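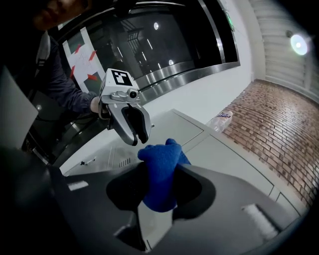

I promised in October to write down how I look after the hand-held grippers, and now it is 2nd February, so I am a little ashamed. We have two kinds of work at Henholm. One is to set up the arm, and the other is to keep the grippers in such a condition that the arm can learn something useful from them. The second kind takes more of my time.

My routine begins with the marker. I wipe the square with a dry cloth and look at it from the side, against the light. If one corner is lifting, I print a new one and glue it again. Last autumn I lost a whole afternoon with a position error of 7 mm, and I searched for it in the software, in the calibration file, everywhere. It was a corner of paper with air under it.

After this I check the fingers. I open and close them 30 times with my hand and listen. A dry click means the slider needs cleaning. A soft scratching sound is worse, because then the inner pad is usually moving on its glue. For the pads I use the Direll adhesive and I leave it overnight, also when people are asking me to hurry.

Then comes the test with cloth. I like cloth because it is honest with a weak grip. A hard block will stay between bad fingers, but a soft thing slides down slowly and you see the problem.
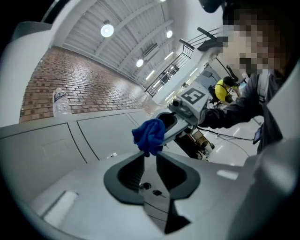 For the arm I keep the same order: marker, jaw, cloth. The jaw must close on the fabric with the same opening value that we recorded with the hand tool. In our Cladance settings this value was 944 when I started, and after I changed the pads it became 43 steps smaller. I write each new value on a paper label with the date, because my memory is not so good as I believe.

One question I still did not solve is the screws of the mount. They become loose after some weeks of use. My old notes from the Kubiak project say to use a drop of thread lock, but then it is difficult to change the part quickly. For now I tighten them every morning before the first recording. If you have a better way, please write to me in the comments.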